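Open day at the Mornstead robot workshop: notes on bench rules 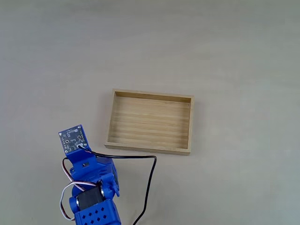 Who is allowed to restart an arm after it has been stopped?
The person who stopped it, or the shift lead if that person has gone home. The name goes in the log either way.

I visited on a Sunday in July, with the doors open from 10 a.m. Eliseo Camacho took our group through the bench area and spent most of the hour on the house rules, which fill 23 pages. New staff read them before they get a login.

Small arms have their own section. Before a run, the operator checks that the tray is empty and sitting inside the arm's reach, then looks over the wires. A cable may lie on the table but may not touch the tray. Hands stay off the table while the motors have power. If the arm is bumped, the run is thrown out and logged as a stop.

The log had reached entry 1257 when we saw it. Camacho reads every stop himself on Monday mornings. He told us the cable rule came from entry 948, when a loop of wire dragged a tray to the floor at the Huvik site.

One visitor asked about arms that work next to people. Those are in the Tovar building, which was closed to us, and they follow a separate set of rules.

Coffee was in the lobby. Parking is on Bromau Street, and the gate closes at 4.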